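Grallitz Forum > Software > Control and Planning

Thread: Cube pick works, arm drifts after a while (position-only servos, Szulc planner)

dovetail_m
Posts: 27

I have a small 3D-printed arm clamped to a table. The job is one blue cube, a sheet of white paper as the work area and a small open box with black sides. The arm has to grip the cube wherever it is and set it down again, either in the box or on the paper. Control is a Python loop at 50 Hz on a Linux desktop. Planning is done with Szulc 0.8, joint space, trapezoidal profiles. An overhead camera gives me the cube pose.
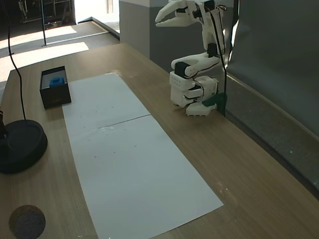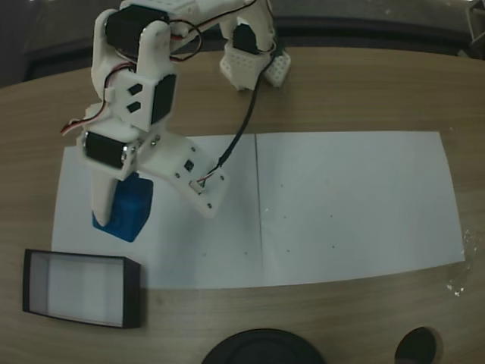

Problem

For the first ten minutes or so everything is fine. After that the fingertip position starts to be off, always in the same direction, lower than commanded. By half an hour the error at the tip is 8 mm and the finger pushes into the paper. If I cut power, wait and start again, the error is gone.

What I have tried:
- New homing routine, run before every pick. No change.
- Lower speed limit. The drift comes later but it still comes.
- Logged commanded versus reported position on all joints. Reported follows commanded within two or three ticks, even when the tip is clearly low.

The last one is what I don't understand. If the servos say they are where I sent them, why is the tip low? Config is below.

rate_hz: 50
profile: trapezoid
max_vel: 1.2
max_acc: 3.0
p_gain: 16
i_gain: 0
d_gain: 32
pos_tolerance_ticks: 4

plainbearing
Posts: 3,000

Your i_gain is zero. With P only, the joint that carries the arm sags under load by an amount that depends on how much torque the motor can make at that error. The motor warms up, torque drops, sag grows. Cutting power lets it cool. It fits what you see.

Set i_gain to 1 or 2 on the shoulder and elbow and try again.

dovetail_m

That was my first guess too. But then the reported position should show the sag, and it doesn't. Two or three ticks on a 4096 count encoder is a quarter of a degree at most. At my reach that is under 2 mm.

plainbearing

Are you sure you are reading present position and not echoing the goal? Some wrappers return the cached goal if the read times out. I have been caught by this.

dovetail_m

Good question. I'm using the Bretum bus driver. I'll check.

ottoloop
Posts: 1,046

I don't agree with adding integral yet. If the sensor really reads right and the tip is wrong, the error is outside the loop, and no gain will touch it. Integral on a joint that is resting on the table will also wind up. The finger will push harder into the paper, not less. Find out where the error is first.

Test I would do:
1. Move to a pose with the tip 50 mm above the paper. Hold.
2. Measure tip height with a ruler, log reported joints.
3. Run your pick cycle for thirty minutes.
4. Back to the same pose. Measure and log again.

If the joints read the same and the height changed, it is mechanical or your base has moved. If the joints read differently, it is gains or heat.

plainbearing

Windup is solved with a clamp. You can set the limit in the same config. I still say he gets more from one line of config than from a half-hour test.

ottoloop

He gets a number that looks better and no idea why.

kestrel_bus
Posts: 412

About the Bretum driver. The default for read_timeout is 2 ms, and on a timeout it hands back the last goal with no error unless you set strict_reads: true. With all the joints on one bus at 50 Hz plus the gripper you are probably fine on average, but a USB adapter with the default latency timer (16 ms) will miss most reads. So your log may be mostly goals with a real value here and there. The tick difference you saw could just be one control step of lag.

Check the latency timer:

cat /sys/bus/usb-serial/devices/ttyUSB0/latency_timer

If it says 16, set it to 1.

dovetail_m

It says 16.

I set it to 1 and turned on strict_reads. Before the latency change, strict mode threw a timeout on nearly every cycle, so yes, I was logging my own goals. After the change I get one timeout every few minutes.

Then I did ottoloop's test with the gains as they were. The shoulder reads 5 ticks low at the start and 21 ticks low after thirty minutes. The elbow goes from 3 to 11. Wrist joints don't change. The ruler agrees with the joint numbers to within what I can read on a ruler.

plainbearing

So it is sag.

ottoloop

It is sag, and now he knows. Also note that pos_tolerance_ticks was doing nothing before. With real reads, 21 ticks is well over 4, so the planner should now refuse to go on to the grip step. Does it?

dovetail_m

It does. Now it stops above the cube and waits forever. At least it doesn't push into the paper.

marrowfield
Posts: 64

For an arm this light I would leave the servo gains alone and add gravity compensation as an offset on the goal. Write the torque from the link masses, divide by stiffness (ticks of error per unit of torque, you can measure that cold), add to the command. No windup, and no slow creep at the end of a move like you get with I. I run it this way on a similar arm and it has been good for months.

plainbearing

The stiffness changes as the motor warms up. That is the whole problem in this thread. Your offset is right when cold and wrong after half an hour.

marrowfield

Fair. I only run mine in short bursts. You could scale the offset by the temperature register, it is one more read.

kestrel_bus

One more read per joint per cycle on a bus that was timing out yesterday. Read temperature once a second, not in the loop.

dovetail_m

Tried both. Results, same thirty minute run each time, shoulder error at the hold pose:

P only: 21 ticks
P plus fixed gravity offset: 9 ticks
P plus I of 1, clamped: 2 ticks, but 0.6 s to settle at the end of each move
Fixed offset plus I of 1, clamped: 2 ticks, settles in 0.2 s

I'm keeping the last one. I also freeze the integral term as soon as the gripper starts to close. When it wasn't frozen, the arm crept while the jaw was pushing on the cube and the cube turned a little in the grip.

ottoloop

Freezing on contact is right. Do you reset it after release or let it carry on from the frozen value?

dovetail_m

Carry on. When I reset it, the arm dips by a few mm right after letting go of the cube, and the finger is still next to the cube at that point.

plainbearing

What do you use as the trigger for "starts to close"? Gripper command or gripper load?

dovetail_m

Gripper command. Load is too noisy with the small servo. It trips on acceleration alone.

sixpoint_h
Posts: 8

I have the same kind of setup with the Tranimcombe camera node and I get an error that looks like this but sideways. The tip is always off to the left of the cube. Could it be the same cause?

kestrel_bus

Not likely. Gravity doesn't pull sideways on the base joint. I would look at the camera to base transform first. Put the cube at four corners of your work area and compare. If the offset is the same everywhere, it is translation. If it grows with distance from the base, it is rotation. Please open a new thread for it and post the four numbers.

sixpoint_h

OK, will do.

dovetail_m

Final config for anyone who finds this through search. Shoulder and elbow only, the other joints are unchanged.

strict_reads: true
p_gain: 16
i_gain: 1
i_clamp: 120
d_gain: 32
goal_offset: gravity
freeze_i_on: gripper_close
pos_tolerance_ticks: 4

The latency timer goes back to 16 when the adapter is unplugged, so put it in a udev rule. I forgot and lost an evening to it again.

marrowfield

Can you post the udev rule as well? Mine is a shell script that I run by hand.

dovetail_m

ACTION=="add", SUBSYSTEM=="usb-serial", DRIVER=="ftdi_sio", ATTR{latency_timer}="1"

It goes in /etc/udev/rules.d/99-arm.rules. Reload the rules and plug the adapter in again. If your adapter uses another driver the attribute may not be there at all.

marrowfield

Works on mine, thanks.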